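Bench notebook, Florham site, packing support
May, started 7.40, kettle already claimed

Third week of the arm on the sample bench. Management still calls it "the Plerkon trial", which makes it sound like something you would need a nurse for. The job is dull and suits it: pick up a small block, put it in a cup, repeat until the shift ends or the software does. Target from Nanwood is 200 picks without anyone touching it. Best run so far is 100, and two of us were standing over it like parents at a swimming lesson.

Open and close settings changed again first thing. Old file kept as grip_old, older file kept as grip_old_old. Please stop adding to this family.

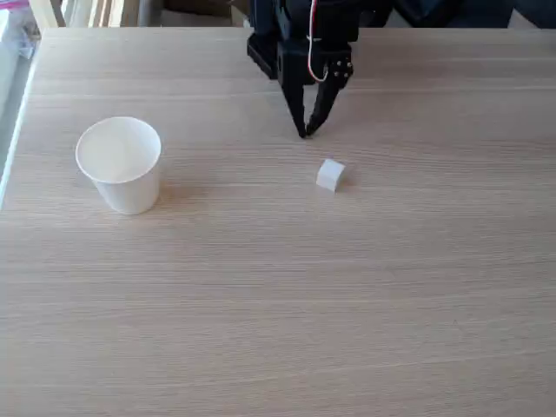

What the arm has changed most is who tidies up. On the hand bench we all worked in a mess and knew our own mess. Now the bench gets cleared before every run, and the rule has spread to people who never go near the thing. One white cup, one white cube, bare wood between them and nothing else in reach of the fingers – I have not seen a work surface in this building look like that since the audit. Mugs have moved to the windowsill. So has the stapler, and so have the arguments about the stapler.

Also changed: breaks. We used to go when the tray was full. Now we go when the run stops, so the tea room gets all of us at once or none of us, and the good biscuits go to whoever hears the stop tone first.
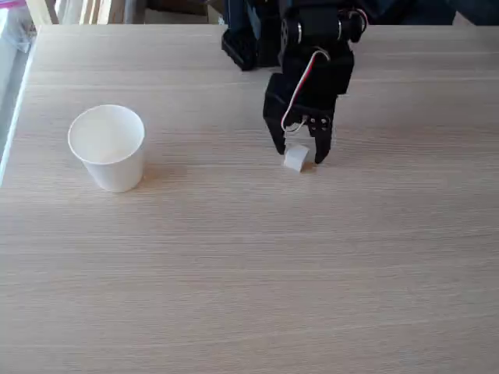 Log from Quintero says 466 attempts since it was installed, which includes the afternoon it spent closing on thin air. I have asked for those to be listed separately. They count as attempts when I do them.

Pay question still open. Two on days have been told they are now "minders", same grade, with a lanyard. The work is easier on the wrists and harder on the patience, and I would like that written down somewhere other than here.

To do:
– error 204 again, look it up before ringing anyone
– ask if late shift is getting the training or just the leaflet
– new marker pens, ours have gone to the windowsill
– repeat run after lunch with this morning's settings, no fiddling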